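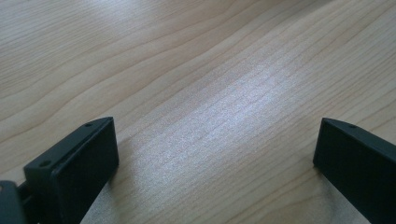
## 4. Getting your drawings into a Felleck lesson

Okay, you've got a lesson page and a folder of illustrations, so let's put them together! I draw most of mine in Bassey, but any program that saves a PNG will do.

1. Open the lesson and click **Edit**, then **Picture slots**.
2. Drag your drawing onto a slot. (On a tablet, tap the slot and pick the file — dragging is hopeless there.)
3. Type a caption. You get 100 characters, and it simply stops you when you run out.
4. Set **Margin** to 10. I used 2 for my first biology unit and the speech bubbles ran right into the text.
5. Click **Save draft**, then **Preview as student**.

**Note:** A lesson holds up to 40 pictures. If you've got more than that, split it in two and link them with **Next part**.

**Caution:** Replacing a drawing wipes its caption and any translations! Copy them somewhere first. I lost a whole set of Danish captions that way in December, and Murray Whitelaw very kindly typed them all in again for me.

### If the colors look off

Check that the file was saved as RGB. Drawings made for print often come through dull and a bit green, especially my older cow cartoons. Export again, upload again, and reload the preview.

Sound clips work differently, so those are in section 5.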